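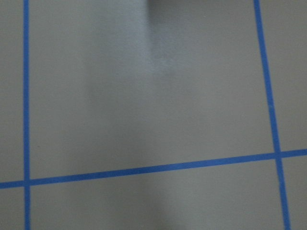 Blue tape laid in strips on a matte gray surface

Painter's tape

By Maribeth Pascual
27/07/2025
4 min read

Painter's tape is a pressure-sensitive tape with a thin paper backing and a mild adhesive, made to stick firmly for a short time and then come away cleanly. It belongs to the masking tape family and is best known in its blue form, although green, yellow, and purple rolls are also sold. Its main job is to protect trim, glass, and finished walls while a neighboring area is painted. It has picked up a remarkable number of other uses along the way, from stage marking to quilting.

Background

Masking tape came out of the American auto trade of the 1920s, when two-tone paint jobs were in fashion and body shops needed a clean line between colors. Early shops tried newspaper and glue, or surgical tape, and often pulled off fresh paint with the covering. A paper tape with a gentler adhesive solved the problem beautifully. Blue painter's tape followed decades later, made for people who wanted to leave tape up for days, even on a sunny window frame, without scraping off residue afterward.

Construction

The backing is usually crepe paper, which has tiny wrinkles pressed into it during manufacture. These let the tape stretch a little and follow a gentle curve — a wonderful bit of engineering for something so cheap. Smoother, flatter papers stretch less but give a crisper paint edge. A coating on the back of the tape keeps the roll from sticking to itself, and the paper is treated so that wet paint doesn't soak straight through. 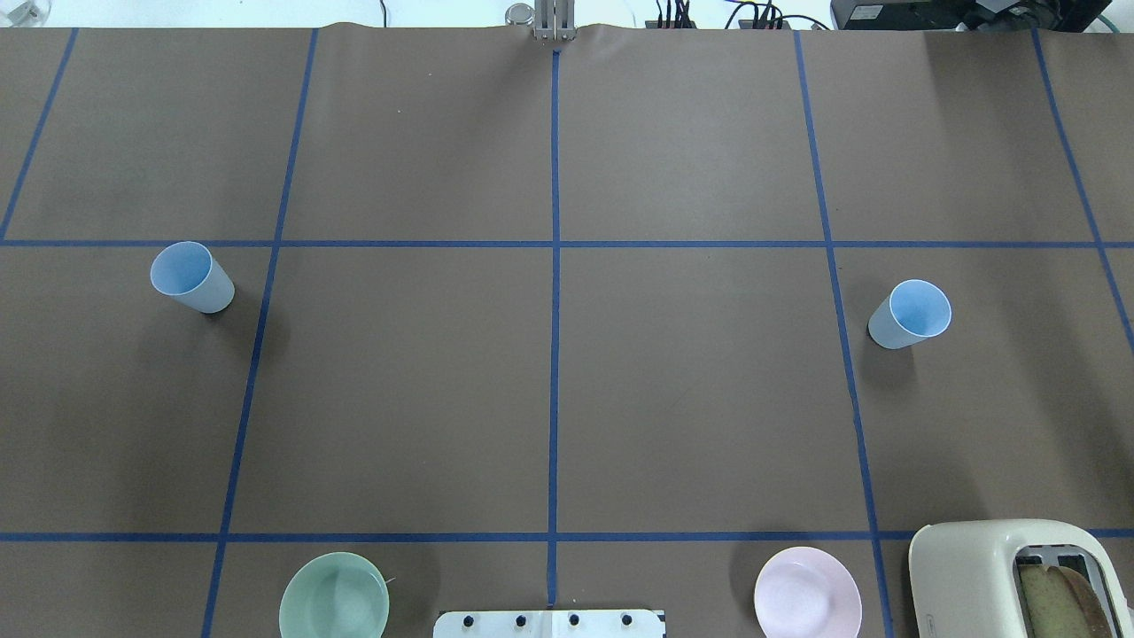
Adhesives are typically acrylic or rubber based. Acrylic types hold up better in sunlight and are favored for longer jobs, while rubber types grab faster and tend to leave more behind if forgotten. Makers grade their tapes by how hard they grip. The Brolto range, for example, runs from a delicate tape for wallpaper to a strong one for brick, and Wultex sells a medium tape in rolls up to 90 feet long.

Use in painting

The surface should be clean and dry. Tape goes on in long pieces and is pressed down along the edge with a putty knife or a fingertip. A favorite trick among decorators is to brush a little of the existing wall color over the tape edge first. Any seepage is then the old color, and the new one finishes in a line so sharp it looks printed!

Opinions differ on when to remove it. Many painters pull the tape while the last coat is still slightly wet, drawing it back on itself at an angle. Others wait for a full cure and score the edge with a blade. The decorator Nuanchan Wattanapong teaches both methods in her June classes at the Langat workshop and prefers the first for latex paint.

Other uses

- Layout: full-size outlines of furniture or cabinets can be taped on a floor before anything is bought, and grids can be marked on a table for sorting or cutting.
- Theater: rehearsal rooms use colored tape to show where walls and doors will stand on the finished set.
- Sewing: quilters lay a strip across the fabric as a guide for straight stitching.

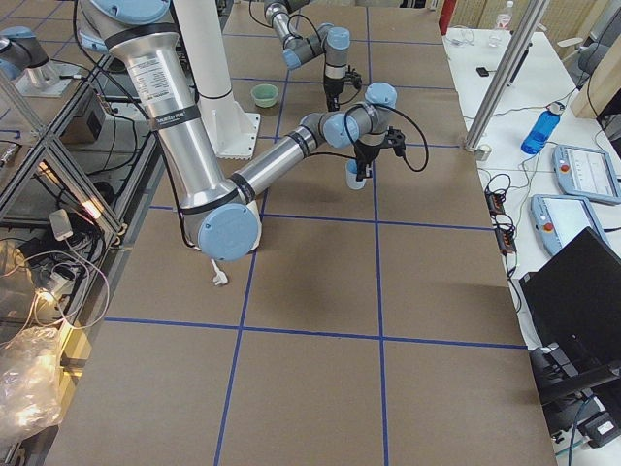

- Woodworking: tape on the underside of a cut line helps reduce splintering, and strips across a miter joint hold it closed while glue dries.
- Labeling: the paper takes pencil and marker well, so it is handy on paint cans and freezer boxes.

Storage

Rolls keep best in a cool, dry place, lying flat or sealed in a bag. Grit on the side of a roll ends up along the edge of the tape and spoils the line. Old tape may tear into slivers as it is unwound.

See also: Crepe paper; Drop cloth; Gaffer tape

Contact the editors | © 2025 Bameck Household Encyclopedia | Back to top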